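Subject: Re: [grippers] soft fingers vs. two-jaw for small round stuff
From: Dymphna Ó Conaill
Date: 23 December 2023

Vangelis Pappas wrote:
> Has anyone run the Nivau fingers against a plain parallel
> jaw on something squishy? Ours keep popping the ball out
> sideways when they close.

Hi Vangelis, yes, and we had the same popping! We dropped the closing force to 70 percent and went in lower on the ball, and that helped a lot. The plain jaw got 6 dunks out of 9, the Nivau got up to 8 depending on who you ask (Tiago counts rim bounces, I don't).

My layout, if you want to copy it:

1. Ball against the wall, under the hoop. Hardest pickup, so I start there.

2. Tray out front with nothing in it, hoop on its suction cup, arm parked high on the right. Watch your cable slack too - mine hangs in loops like this:

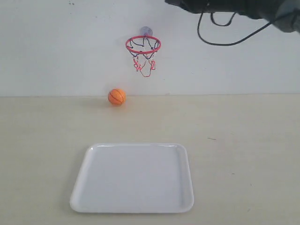 3. Swap fingers, redo the zero, go again.

Happy to send my settings after the break.

Dymphna

Recent threads
Re: Trarkero controller drops out
Wrist camera mounts, round 2
Luvdale meetup in June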